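September, 7.40 am. Dye bath notes, batch 44

Navy overdye on the cotton jersey still going blotchy near the hems. Beryl reckons it's the scour, not the dye. Redid the soda ash — 9 g/L this time, weighed it twice as the Ishida scale keeps drifting when the door's open. Kurard reactive black, same tin as last week. Colour at the rinse was flatter than I wanted, bit greenish.

So-ying cut swatches from the Grosetti roll. Two went in dry by mistake (me, sorry), rest pre-wet. Dry ones look awful, no surprise. Keep them anyway, stapled to p. 676 of the old ledger. 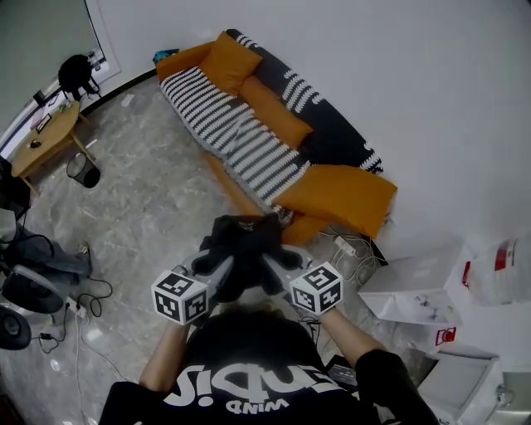

How long does the salt need before the alkali goes in? Twenty minutes at least, stirring the whole time, and longer if the bath is still cloudy.

Crocking test on the finished black: dry rub fine, wet rub leaves grey on the white cloth. Needs anothr hot soap-off. Gukberg fixative might help but it stiffens the hand and So-ying hates it on tees.

To do
- check pH strips, the open pack is dodgy
- ask Beryl re softer water, tap is brutal lately
- new bucket lids
- label the jars PROPERLY this time

Rinse hose leaking agian, towel under it for now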